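# Drilville gripper trials

The **Drilville gripper trials** are a running series of side-by-side tests of robot grippers, wrist cameras and arm controllers, carried out on the job of taking apart and rebuilding desktop computers. They are held in a workshop at Drilville and were started by Davina Kinnear, a former repair technician who wanted to know which end-of-arm tools could cope with the small, stiff, awkward parts she had handled by hand for years. The trials are best known for pairing ordinary two-finger grippers with very plain scoring, and for publishing the bad runs along with the good ones.

## Background

Most gripper comparisons use blocks, cups or printed shapes. These are handy because every lab can get them, but they say little about what happens when a part has to be pushed home against a spring clip or pulled free without bending a pin. Kinnear's view was that an old desktop computer is close to a perfect test piece. It is cheap, it comes apart without damage if treated well, and nearly every part inside asks something different of the hand. A memory module is thin and wants an even push along its whole length. A hard drive is heavy for its size. A processor must be lifted straight up and set down flat, with hardly any room for error. And all of it sits down inside a metal box with walls on every side!

That last point turned out to matter more than anyone on the project had guessed. Grippers that did beautifully on an open bench could struggle badly once they had to reach past a drive cage or work beside a loop of cable.

## Equipment

### Grippers

Two grippers make up the core of the series. The Tidach is a parallel gripper with wide, flat-faced fingers and a strong, steady hold. The Grultum is a lighter design with narrow fingertips that can be swapped by undoing a pair of screws. Both close with two fingers, and both are run from the same arm with the same cabling, so that a change in results can be put down to the gripper and nothing else.

Custom fingertips are allowed in a separate class. Entrants have tried rubber pads, notched tips for gripping the edges of circuit boards, and long thin pushers for reaching latches. The pushers have been a real delight to follow – a gripper that looked hopeless at releasing a memory clip can become quite good at it with one small added piece.

### Controller

All scored runs use the Sqalli controller, which reads force at the wrist and can be told to stop, back off or keep pressing when a set limit is reached. Early runs used position control alone. Those runs were quick, but they gave the arm no way of noticing that a module had caught on the lip of its slot, and several slots were cracked before the change was made. Position-only runs are still listed in the records under their own heading.

### Work area

The computer case lies on its side with the panel off, and the arm works from above. Loose parts wait in a fixture tray next to it, each in its own holder, so that the arm always knows where to begin.

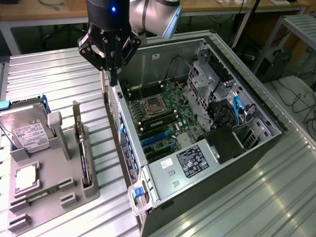 The tray has been redrawn more often than any other piece of equipment. The first version held every part flat, which suited the cameras but made the hard drive very hard to pick up, as the fingers had nowhere to go on either side of it. Later versions stand the drive and the expansion card upright. The processor stays flat in a shallow pocket.

Kinnear has described the tray as "half the experiment", and the project's notes bear this out. When one visiting group brought its own tray, with looser pockets, scores for the same gripper fell on almost every task.

## Tasks

The standard program has 6 tasks:

- seating a memory module
- removing a memory module
- placing a processor in its socket
- fitting an expansion card
- sliding a hard drive into its cage
- plugging in a data cable

Each task is run 70 times with each gripper. The case is shifted a little between runs, by an amount drawn from a fixed list, so that an arm playing back a recorded motion will miss.

## Scoring

A run is marked as clean, rough or failed. A clean run finishes the task with no contact above the force limit. A rough run finishes it but goes over the limit at least once. Anything else is a failure, including runs stopped by hand. Time is written down but does not count toward the score, a choice that has drawn some grumbling from entrants with fast arms.

## Results

No gripper has led on every task. The Tidach has been the stronger of the two on the hard drive and the expansion card, where its broad fingers keep a heavy or tall part from tipping. The Grultum has done better on memory and on the processor, mainly because its tips fit into tighter gaps. The data cable remains the hardest task for both. The plug is easy enough to grip, but the cable behind it pulls in a different direction each time, and the connector often arrives at a slant.

Camera placement has also been compared. A wrist camera gives a fine close view until the part itself blocks it, usually in the last stretch before contact. A fixed camera beside the bench keeps the whole case in sight but loses detail down in the corners. Using both gave the best results in the processor task and made little difference with the hard drive.

## Later work

A December round is planned with softer fingertips and a second style of case, one with less space beside the power supply. The rules, tray drawings and run records were last revised on 8/29/26.

## See also

- Force control
- Parallel gripper
- Peg-in-hole problem
- Robotic disassembly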